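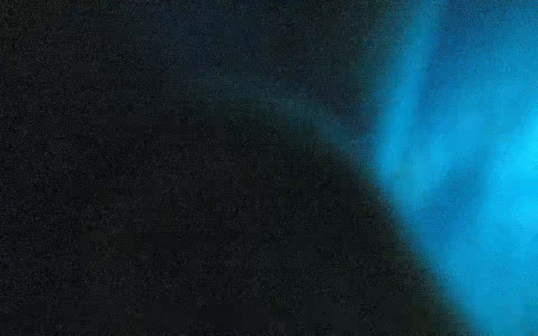 Department of Automation Engineering, Burneo Technical College

Robot Cell Practice, Unit 4: Operating Rules for Two-Arm Tabletop Cells
Course handout, issued 24/03/2023

1. Purpose and scope

This handout sets out the operating rules for the two-arm cells used in the garment handling exercises. It covers layout, permitted states, recording of runs, and faults. It does not cover arm assembly or motor calibration, which are in Unit 3. The rules apply to all students on the course and to visitors working under a supervisor.

The rules are local. Where a manufacturer's manual is stricter, the manual applies. Where the site safety plan is stricter than both, the site safety plan applies. A student who finds a conflict between documents reports it before the run and works to the stricter text in the meantime.

2. Terms

Cell: the table, the surrounding walls and frame, the arms, and anything attached to the frame.
Workpiece: any garment placed on the table for an exercise.
Run: the period from the start command to the stop command, including pauses.
Operator: the person who holds the stop control. A cell has one operator at a time.
Recorder: the person who keeps the run sheet. The operator may not also be the recorder.
Reach zone: every point either gripper can touch, with or without a workpiece held. A hanging sleeve extends the reach zone by its own length.

3. Layout of the cell

3.1 Both arms are fixed to the front rail by their base plates. Base plates are not moved between runs. If a plate has been moved, the cell returns to Unit 3 calibration before use.

3.2 Workpieces are placed as the exercise sheet requires. For the sorting exercise, one garment is set on the left and a mixed pile on the right. Garments are dropped loosely. Smoothing or pre-folding them changes the exercise and makes the result unusable.

3.3 Tools and small parts stay in the wire baskets. The tabletop holds workpieces only. A basket is checked for secure attachment before the first run of a session.

3.4 Cables are checked by hand, with power off, from the gripper to the base. A cable loop must not be able to catch on the other arm. 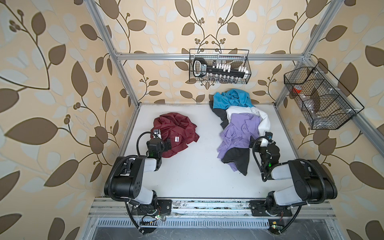

Figure 1. Two-arm cell with garments on the table; each gripper at a garment.

3.5 The walls of the cell carry a printed pattern. The pattern is part of the cell setup and is entered on the run sheet under "background." Do not cover, replace, or add to it during a series. Results taken against different backgrounds are reported separately.

4. Permitted states

A cell is always in one of these states. The current state is written on the card at the front of the bench.

OFF. Motor power is off. Hands may enter the reach zone.
HOLD. Motor power is on, no motion command is active. Hands stay out.
RUN. Motion commands are active. Hands stay out and the operator does not leave the stop control.
FAULT. Motion has stopped without a stop command. Hands stay out until power is removed.

A board light or gripper light is not proof of state. Electronics may be powered when the motors are not, and the reverse may also occur. Check the power switch and the card. If they disagree, treat the cell as being in RUN.

A change from OFF to HOLD is announced aloud. The operator waits for a reply from the recorder before switching.

5. Contact with workpieces

5.1 A gripper may press on a workpiece lying on the table. Downward force is limited by the Clakar control software, and the course limit is 14 newtons. Students do not raise this value.

5.2 Pulling a garment between both arms is allowed only in exercises marked "shared hold." In all other exercises, one arm releases before the other lifts.

5.3 When garments overlap, the target garment is named on the run sheet before the start command. If the gripper picks up a second garment with the target, the run continues and the event is logged as a double pick. It is not repeated to get a cleaner result.

5.4 Garments with metal fasteners, drawstrings, or loose threads are not used. Sewn labels are acceptable and are left in place. 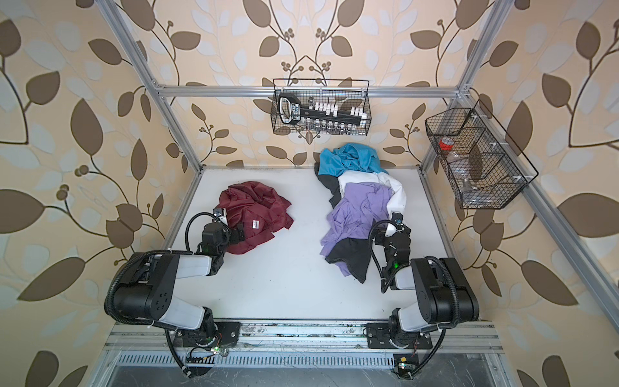 Can a garment be straightened by hand between two attempts in the same run?
Only after the run has been ended and the cell is in OFF. The next attempt is then entered as a new run.

6. Recording

6.1 Each run has one line on the run sheet: run number, exercise code, garments by color, target, start state, end state, and events. Abbreviations are limited to those printed on the sheet.

6.2 The fixed and wrist cameras are started before the arms and stopped after them. Wrist views are often dark or out of focus at close range. Such files are kept and marked "low detail." They are not deleted or brightened.

6.3 A complete series for assessment is 70 runs. Faulted runs count toward the series. The reference series supplied with the course, named Zirkutby, has 236 runs and is used for comparison only. Do not merge its files with your own.

6.4 Run sheets are signed by the operator and the recorder at the end of the session. Corrections are made with a single line through the entry, initialed, with the original still legible.

7. Stopping and faults

The operator stops the cell at once if any of the following occurs:

a person's hand or clothing enters the reach zone;
the arms touch each other;
a garment wraps around a joint or a cable;
a garment hangs over the front rail toward the electronics;
an arm moves without a command.

After a stop, remove motor power and support the arm by hand if it begins to sag. Free the garment by opening the gripper manually. Do not cut fabric inside the cell.

Restart requires a new check under 3.3 and 3.4. After two faults of the same kind in one session, the cell is closed and the Shao fault form is filled in. A closed cell is reopened by the instructor.

8. Closing the session

Carry out the steps in order.

Step 1. End the run, open both grippers, and move the arms clear of the garments.

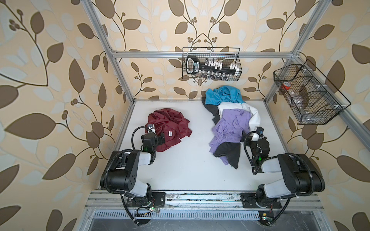

Step 2. Switch to OFF and change the state card.

Step 3. Remove the garments and return them to the bin for the exercise.

Step 4. Wipe the tabletop and front rail with a dry cloth. Keep the cloth away from the circuit boards and the vent openings.

Step 5. Copy the camera files to the course drive and check that the file count matches the run sheet.

Step 6. Sign the run sheet and place it in the Unit 4 tray.

Reading for the next session: Unit 5, sections 1 and 2. The revised run sheet comes into use in June; until then use the version attached to this handout.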